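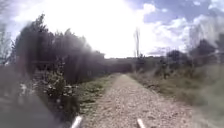

*Kiesweg mit Grasstreifen aus der Sicht eines Fahrroboters, unten zwei weiße Spitzen des Fahrgestells*

Die **Beschaffungsplanung für Wegeroboter** umfasst alle Schritte, mit denen eine Gemeinde, ein Betrieb oder eine Forschungsstelle den Kauf eines geländegängigen Fahrroboters vorbereitet. Sie beginnt mit der Aufnahme der Strecken und endet mit der Freigabe der Mittel. Als Wegeroboter gelten Geräte, die auf Kies-, Feld- und Waldwegen selbstständig fahren.

## Streckenaufnahme

Zuerst werden die Wege erfasst, auf denen das Gerät arbeiten soll. Wichtig sind Belag, Breite, Steigung und der Zustand der Ränder. Auf feinem Kies ist der Verschleiß der Reifen höher als auf Asphalt, und Staub verkürzt die Wartungsabstände. Auch das Licht gehört zur Aufnahme: Bei tief stehender Sonne kann eine Kamera geblendet werden, und unter dichten Bäumen ist der Empfang der Satellitensignale oft schwächer. Beides hat Einfluss auf die Wahl der Sensoren und damit auf den Preis.

## Kostenarten

Man unterscheidet einmalige und laufende Kosten. Zu den einmaligen Kosten zählen Fahrgestell, Sensoren, Ladestation und Schulung. Laufende Kosten entstehen durch Ersatzteile, Versicherung, Datenübertragung und Softwarepflege. Die Akkus werden in vielen Haushalten als eigener Posten geführt - ihre Lebensdauer ist meistens kürzer als die des Fahrgestells.

## Beispiel Fernden

Die Gemeinde Fernden plante den Einsatz auf einem Wegenetz von 1.006 Metern. Verglichen wurden 2 Angebote, eines von der Firma Pleltau und eines von Clasley. Für die Miete des Modells Mushi von Clasley wurden 110 Euro pro Tag verlangt, für das Sensorpaket von Pleltau einmalig 1.285 Euro. Die Gemeinde entschied sich im Februar für eine Probemiete und verschob den Kauf in den nächsten Haushalt.

## Miete oder Kauf

Die Miete ist üblich, wenn die Strecke noch nicht endgültig feststeht oder das Gerät nur in einer Jahreszeit gebraucht wird. Beim Kauf wird empfohlen, die Lieferzeit der Ersatzteile schriftlich zu vereinbaren. Ob eine Genehmigung für die Fahrt auf öffentlichen Wegen nötig ist, muss vor der Bestellung geklärt werden.

## Siehe auch

- Mobiler Roboter
- Lebenszykluskosten
- Wegeunterhaltung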